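Skendier teleop kit, 2 arms. Quick review

Posted May 14, 2018 by Nikau Whitelaw

Bought for recording demos by remote control. Cloth jobs mostly, moving towels in and out of a basket. Short version: good arms, so-so software.
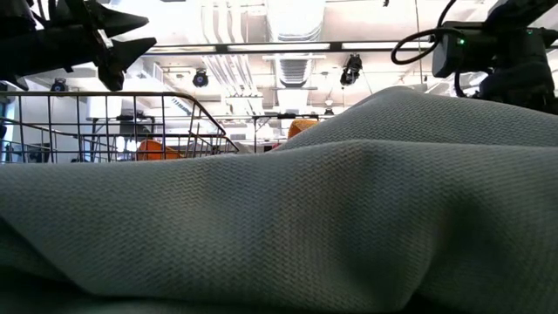 Fingers are the best part. Long taper, sharp at the tip, they get under a fold without shoving the whole pile. Fabric with a fine ridged knit like the gray-green one is what I'd start on, plenty for the tips to catch. Thin slick stuff, forget it. Grip force needs turning way down frist.

Latency fine. Tried the Esomel leader handles too, lighter on the wrist but they drift. Went back to the Skendier ones after 2 days.

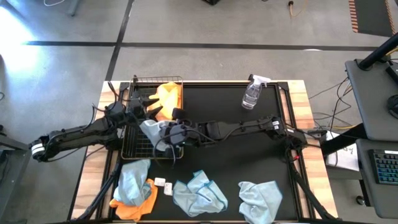
Recording software is the weak spot. No undo, so a fumbled grab means dumping the whole demo. Playback is OK. Export took forever once I got past 1,000 demos and the manual just says "allow time". Thanks.

Handing over to a second operator is easy tho. Nikau Henare (yes, two of us) was making usable demos by lunch.

Close-in fixed camera views blur up near the cloth, learn to steer off the overhead one. 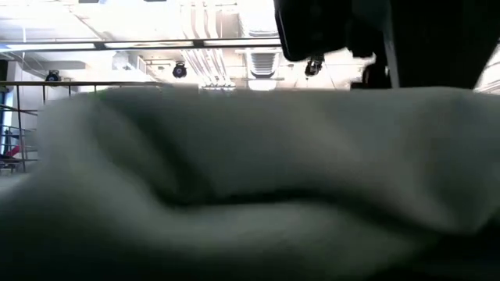 Verdict

Buy it for the arms and fingers. Budget time for the export. Would like a foot pedal for start/stop, both hands are busy and reaching for a keybord wrecks the take.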